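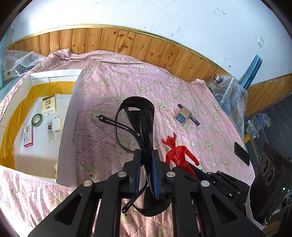 Schlafkammer mit Holztäfelung und Teddybär-Steppdecke.

Zu Besuch in der Steppdeckennäherei Krishnan

November | Text: Anitha Mudaliar

Die Näherei Krishnan liegt am Ortsrand von Morow, hinter dem alten Güterbahnhof. Einmal im Jahr öffnet der Betrieb seine Türen, und in diesem November bin ich mit dem Regionalbus hingefahren. Die erste Führung begann um 10 Uhr. Wer mit dem Auto kommt, sollte früh da sein, der Hof ist klein und war schon vor Beginn zugeparkt.

Durch die Räume führte Ravindran Kamath, der den Zuschnitt leitet. Beschäftigt sind hier 14 Leute, die meisten davon an den Nähmaschinen im Erdgeschoss. Genäht werden fast nur Decken: Tagesdecken, Kinderdecken, Steppbetten für Pensionen und Ferienhäuser. Kissenbezüge gibt es auch, sie werden aus den Resten gemacht und laufen nebenher.

Der Rundgang fängt im Stofflager an. In den Regalen liegen 200 Dessins, sortiert nach Farbe und innerhalb der Farbe nach Gewicht. Kindermotive nehmen eine ganze Wand ein. Kamath zog mehrere Ballen heraus und zeigte, worauf man beim Einkauf schaut: ob der Druck gerade zum Fadenlauf steht und ob sich das Muster an der Naht fortsetzen lässt. Bei kleinen Punkten fällt ein Versatz kaum auf, bei Streifen sofort. Große Figuren dürfen an der Kante nicht durch den Hals geschnitten werden, das reklamieren die Kunden.

Im Zuschnitt stehen zwei lange Tische. Der Stoff wird in Lagen ausgelegt, beschwert und mit einem Rundmesser geschnitten. Zuschauen durfte man nur hinter einem Band, was bei unserer Gruppe dazu führte, dass die hinteren Reihen wenig mitbekamen. Gefragt wurde trotzdem viel, vor allem nach der Füllung. Krishnan verwendet Baumwollvlies und für die warmen Decken Schurwolle. Die Wolle kommt gewaschen und kardiert von einem Zulieferer namens Grakulia.

Am längsten standen wir an der Steppmaschine. Sie heißt im Betrieb nach ihrem Hersteller nur »die Drellance« und macht ziemlichen Lärm. Oberstoff, Vlies und Rückseite laufen von drei Rollen zusammen und werden in einem Durchgang vernäht. 700 Stiche in der Minute schafft sie, gefahren wird sie meist langsamer, weil sonst der Faden reißt. Eingefasst wird danach einzeln von Hand an der Maschine. Die Ecken gelten als schwierigster Teil, neue Kolleginnen üben sie wochenlang an Probestücken.

Zum Schluss ging es in den Verkaufsraum. Zweite Wahl kostet dort 2 Euro weniger pro Kissenbezug, bei den Decken ist der Nachlass größer. Ich habe eine blau karierte mitgenommen, bei der eine Naht ein Stück neben der Linie läuft. Kaffee gab es in der Kantine, der Streuselkuchen war um halb zwölf aus.

Der Eintritt ist frei, eine Anmeldung nicht nötig. Kinder unter zwölf dürfen nicht in den Maschinenraum. Die Bushaltestelle heißt Güterbahnhof, von dort geht man an den Gleisen entlang bis zum gelben Tor.

14 Mal geteilt | 2 Kommentare

Diese Website verwendet Cookies. Mit der weiteren Nutzung stimmen Sie dem zu.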